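Project report: two hands, one arm and a lot of see-through objects

Samah El-Sayed, with Ismail Ashour and Nouhaila Hamdy
Supervisor: Innes Paterson

What we set out to do

Our group picked the gripper comparison because it sounded like the fun one, and for the most part it was! The question was simple enough: if you give one simulated arm a choice between a plain two-finger gripper (the Pleretti) and a hand with proper jointed fingers (the Drumetti), which one copes better with things that are hard to see? Everybody in the year above had done coloured cubes, and I really didn't want to do coloured cubes.

Everything ran in simulation. Grelau, the simulator we use on the course, lets you swap the end of the arm without rebuilding the whole setup, so the arm, the controller and the camera stayed the same throughout. Ismail wrote the swapping script, Nouhaila did the object models and I looked after the trials and the spreadsheet (which grew to a frightening size by the end of November).

Setting up

The first fortnight went on getting the camera and the arm to agree about where anything was. We put a square black and white marker on the housing of the Drumetti so that the camera could find the hand in each image and work out its pose from that. It's an old trick and it works well, as long as the marker is big enough. Our first one was tiny and the detector kept losing it whenever the wrist turned, so we made it larger and gave it a thick white border, and after that the tracking settled down a lot.

The objects were the awkward bit. We wanted clear ones, and clear things are horrible for a camera because it keeps picking up whatever is behind them. Nouhaila made a flat disc and an open hand shape, both translucent, and we set them out on a brown tabletop.
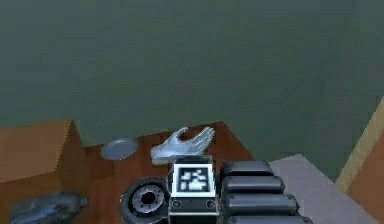
The hand shape was my favourite of the two, mostly because there are so many ways to get hold of it. You can go for the wrist end, or the thumb, or try to close across the palm. The disc gives you far less to work with. It's flat, it's thin, and if the fingertips come in even slightly too high they slide straight over the top.

We did 681 trials altogether, after throwing out the ones where the simulator crashed. Each object began in one of 18 starting poses, and the controller got 8 seconds to close and lift. A grasp only counted if the object stayed up for 2 seconds, which felt mean at first but did get rid of a lot of lucky flukes.

What we found

The Drumetti was clearly better on the hand shape. Having several fingers meant that a bad guess about the position didn't matter much, as one of them usually landed somewhere useful. On the disc it was a different story and the Pleretti won, which annoyed Ismail, who had spent ages tuning the finger closing speeds. Two flat pads coming in low from the sides suit a thin object, and the big hand kept knocking its knuckles on the table first.

We also tried swapping our own controller for the Reisinger one that Sanaa Belkadi lent us from her project. It was smoother to watch, but the success rates hardly moved. Most of our failures came from the camera getting the edge of the object wrong, and a nicer controller can't fix that.

What I'd change

More objects, definitely. With only a pair of shapes I don't think we can say much about clear things in general, and Innes made the same point at our halfway talk. I'd also like a second camera looking from the side, as ours sat above the hand and the housing got in the way on the close approaches.

Ismail is keeping the scripts tidy in case next year's group wants them. The disc model still has a wrong friction value in the older version, so please use the newer one.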